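Teaching Bravus to lay a lunch

I have been promising a post on my evening job since February, and Hiyori Yagi has now asked twice whether I am ever going to write it, so I've made a pot of tea and sat down to it.

The job, in short, is that I put on a headset and a pair of gloves and move a robot's hands about by moving my own. It's called teleoperation, though at Uden we mostly say driving. Our robot is Bravus, and Bravus lives in a simulated kitchen, so no crockery has ever been harmed. I do the same little chore again and again, the recordings go off to Chiharu Higuchi, and her side of the office uses them to train the thing to manage by itself.

My first evening was dreadful. I had imagined it would be like wearing thick mittens, and it was more like asking a polite stranger to pass the salt through a letterbox. There is no feeling in the fingertips at all — you have to judge everything by eye — and I kept closing my hand a good bit short of whatever I was after. Mio Chiba, who trained me, told me to slow down and breathe out before each grasp. I thought that was a bit much, but I still do it.

We work in blocks of 30 runs with a proper break in between, and my best block so far had 55 minutes on the clock and only two runs thrown away. I was so pleased that I bought myself a bun on the way home! 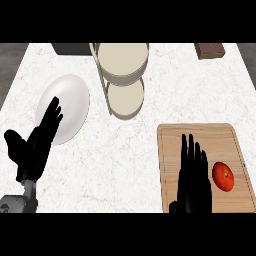

What I've been slowest to learn is what to do with the hand I'm not thinking about. I'm hopelessly right-handed, so once I've fixed on the tomato on the chopping board my left simply drifts, and there it is with its fingers out over the white plate, as if it were warming itself. Chiharu says the robot learns from all of it, dithering included, so a lazy left hand from me may well become a lazy left hand in Bravus. I now try to settle both before I reach for anything, and Mio says my recordings look calmer for it.

Next month we start on cupboards, which I'm told are horrid. Tamsin Escobedo has done five blocks of them already and says the door handles are the worst part, so I shall be asking her for tips.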